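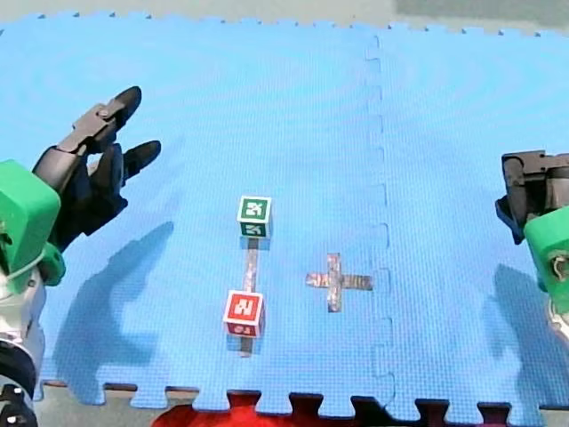 # Does a taped start line help? Cube transfer with two arms

Zerkwood Robotics Lab, final project report, December

## Question

Our earlier policy, Pace, learned to pick up a letter cube and set it on a target, but it often closed the hand too early. We wanted to know whether the starting layout of the demonstrations was part of the problem. In the first data set the cubes were put down anywhere on the mat. For this project we collected a second set, called Baltura, in which both cubes start on a strip of silver tape and the goal is a tape cross to the right of it.

## Setup

The work surface is blue interlocking foam. The red cube sits on the strip nearer the bottom of the camera view, with the green cube farther up. Both arms start raised at the sides, clear of the cubes and the cross. The cross is left empty at the start of each run.

The left arm moves first. It takes the green cube and puts it on the cross. The right arm then moves it back to the strip. The red cube is never supposed to move and serves as a distractor.

## Data

We recorded 54 demonstrations by teleoperation. Three were dropped after the camera stream froze. Training settings were the same as for Pace, and we did no tuning on the new set.

## Results

Each policy got 30 test trials with the cubes on the strip.

| Policy | Green cube placed on cross | Trials |
|---|---|---|
| Pace | 14 | 30 |
| Baltura | 23 | 30 |

Most of the Baltura failures came at release. The cube stuck to a fingertip and landed next to the cross. In two trials the hand bumped the red cube on the way in, and we scored both as failures even though the green cube could still be reached.

## Limits

All tests used the taped layout, so the comparison favors Baltura. We did not test it with cubes placed freely. Lighting was also fixed, and the arms throw strong shadows on the mat, so we can't say how much the policy depends on them.

The next group should run both policies on the free layout before collecting anything new. Logs and calibration files are in the Surnero folder on the lab drive.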